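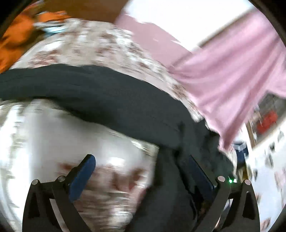

Page 1 of 3

Threads > Robots at home > Teaching by hand

Posted by Chung, August, Tuesday evening

1/ OK, laundry thread, because people keep asking what I do all day with the hand gripper. I teach a robot to handle clothes and bedding by doing it myself, with two black fingers and blue pads instead of my own perfectly good hands. That's the job! I love it, mostly.

2/ Black cloth is my nemesis right now. A big soft black piece has almost nothing on it for a camera to grab onto: no print, no stripes, just a few creases if the light is kind. The floral stuff is so much easier. You can tell which way it's moving because the flowers move.

3/ And yes, I know, I know, it's blurry. Fabric makes you swing your arm. You grab, you pull, the whole pile goes whoosh. I used to throw those takes out and now I keep a lot of them (more on that in a sec).

4/ Quick count for the numbers people: the Jitimov set is at 3,081 takes as of this morning. 1,854 of those are cloth. The rest are cups, drawers, and one very long week of jar lids that I don't want to talk about.

5/ So, the blur thing. My first instinct was to move super slow so everything came out crisp. Big mistake. The arm learned to move like it was underwater. It would pinch a pillowcase and then just... drift. It took forever to get one thing off a bed.

6/ Now I go at the speed I'd go if I were late for something. If a take smears for a moment in the middle but the grab and the let-go are clear, it stays in. Smeared at the grab, it goes. That rule got rid of 203 takes and I only cried over maybe two.

7/ Someone asked me why not just drive the arm remotely. I've done both! We used the Wasetti rig all spring, the one where you sit in a chair with a controller in each hand. It's great for drawers. You get exactly what the arm can do, no cheating with a human wrist.

8/ But for cloth? Ugh. There's a tiny delay, and you can't feel the tug. I'd squeeze way too hard, or think I had a corner when I had nothing, and then lift the arm very proudly with no sheet in it. With the hand gripper I feel the pull right through the handle and my arm sorts it out before my brain does.

9/ The catch is that my wrist does things the robot's wrist can't. I do this little scoop and twist to get under a fold, totally natural, and the arm at Prorncombe physically cannot copy it. So I've been training MYSELF out of the scoop. Harder than it sounds. Try folding a towel without twisting your wrist.

10/ Stuff I do now that helps:
- pick one piece and stick with it, no switching halfway
- come in with the fingers open wide, close late
- wait a beat after the grab before pulling
- mix colors in the pile, pink next to black next to flowers
- let it be messy

11/ That last one matters the most to me. I started out with a nice flat sheet on a nice flat table and the arm got really good at nice flat sheets. Show it a real heap, with one thing hanging over another thing, and it froze. Beds don't look like tables! So I go for piles.

12/ Layers are where it still gets confused. If a dark cloth is draped over something patterned, it will sometimes pinch both and drag the whole lot along. I've been doing a bunch of takes where I only lift the top layer, over and over, with different stuff underneath.

13/ Oh, and somebody wanted to know if my hand gets tired. YES. Thumb first, then forearm. I do 40 minutes and then go make tea. The takes from minute 39 are always sloppy and I can spot them right away when I'm sorting.

14/ Next up is fitted sheets, so wish me luck. I can't fold one with my own hands, so I have no idea what I'm going to teach anybody. If you've done elastic corners with a two-finger gripper, please reply with what you tried, even if it went badly.

Recent threads
Jar lids, week one (send help)
Chair and controllers: my spring with the Wasetti rig
How I label 2,334 clips without losing my mind
Drawers that stick and drawers that don't
What the arm does when it drops something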